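Plidik 72 Safari Daypack

I've carried this pack on every game drive and guided walk I've done since October, and I now sell it in the shop because I got fed up with lending mine out! It's the middle size in the Plidik range and weighs 1,206 grams empty (I put it on the kitchen scales).

The main pocket swallows a fleece, a bird book, lunch and a pair of full-size binoculars. There are 8 pockets in all, and the one I use most is the flat one against your back, where I keep my park permit and a pencil. The zips are chunky enough to work with cold fingers at five in the morning, when you're bouncing along a track looking for lions.

I wore mine for three days on the Curkira river trail and it came home orange with dust – a wipe with a damp cloth and it was fine.
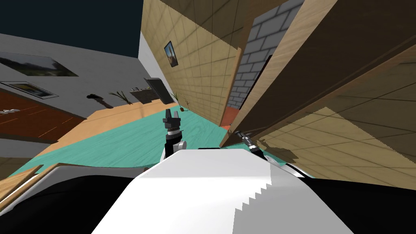

The waist strap is a bit long if you're slim, so I tuck the ends in. The rain cover is sold separately, and the Parri one fits nicely. I've tried the Brunitz too but it flaps about on an open vehicle.

Colours: sand or olive
Price: £89, postage included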